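Ticket 354: snack drawer sticking
Opened May 8, 2019 by Chelsea Kershaw

Hi Oksana! The drawer in the little Brarnar cabinet is catching again, and it's driving me nuts. I tried candle wax on the runners (no luck) and then took all the snacks out.

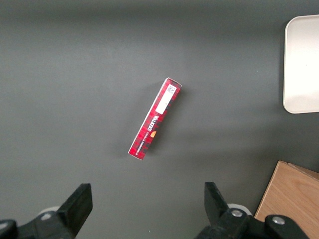
My first guess was overloading, because we really do cram it full. The red tartan Walker's box is long enough that I've been putting it in diagonally, so maybe it jams at the back?

Update: still sticks with nothing inside, so it isn't the snacks.

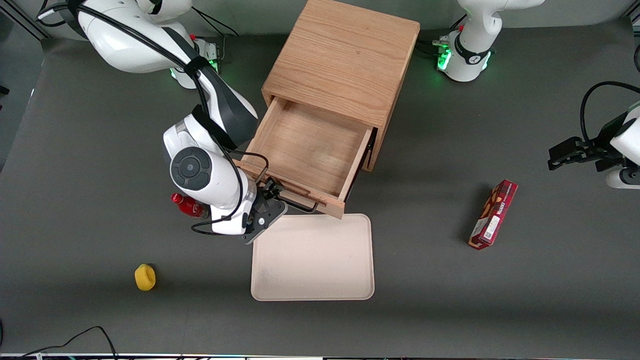
It catches partway, and I have to wiggle the bar handle to get it moving. Could you order new runners from Moges?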